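Flustell 200 flat lid, brown
Reviewed by Idun Moen
Kitchen and storage

The Flustell 200 is a flat round lid sold on its own, without a pot or jar. It is meant to rest on top of an open vessel and has no thread, clip or gasket. The maker lists it for any container with an outside rim of up to 200 mm. I bought one in July through Mundside, order line 946, and have used it on most days from then on.

Dimensions and finish

The lid is a plain disc. The underside has a shallow step that locates inside the rim of the matching Flustell canister. On other makers' vessels the step either does nothing or fouls the rim, depending on the internal diameter. Measure the inside of the vessel before ordering. The product page gives only the outside figure, and it took an email to get the other one.

The colour is sold as "brown". It is a mottled amber with a slight gloss, and the pattern varies between pieces. I have a second lid from a later batch and the mottling on it is coarser. Anyone buying a pair to match should buy both at once.

Fit

On the Flustell canister the lid drops in and stays level. Side play is small enough to ignore. On an Okoth mixing bowl the step sits clear of the wall and the lid can be pushed off centre with one finger. It still covers the bowl. On a straight-sided crock it would not seat at all and rocked on the step.

It does not seal. Flour and dry beans are fine under it. Ground coffee went stale at the same rate as under a saucer.

Handling

There is no knob. On a canister it has to be lifted by the edge, and on a bare table the low profile gives the fingers very little to get under. With dry hands I slide it to the table edge and take it from there. With wet hands it is slower. Ivar Granström, who shares the kitchen, has taken to leaving his upside down, step uppermost, and finds it easier to pick up that way. I tried the same and agree, although the lid then sits on its better face and will mark sooner.

The lack of a knob does help with storage. Two lids stack flat, and a canister can stand on top of a closed one without wobbling.

Wear and cleaning

The top face shows fine scratches under a strong light after this period of use. They cannot be seen from normal standing height. The gloss hides smears poorly and a dry cloth is needed after washing. I wash mine by hand. The leaflet permits the top rack of a dishwasher and I have not tested that.

A drop from worktop height on to a plank floor left no chip. I would not repeat it on tile.

Compared with the Travley disc

The Travley disc is the obvious alternative. It has a raised rim, so it can be picked up from any surface, and no step, so it suits a wider range of vessels. It does not stack as well and comes only in white. For mixed bowls I would choose the Travley. For Flustell canisters the Flustell lid is the better fit.

Rating: 3.5 out of 5

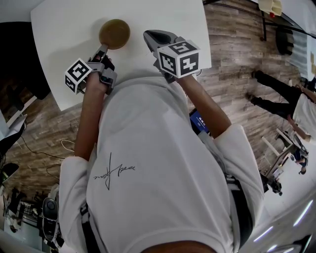

Flat brown lid on a white table.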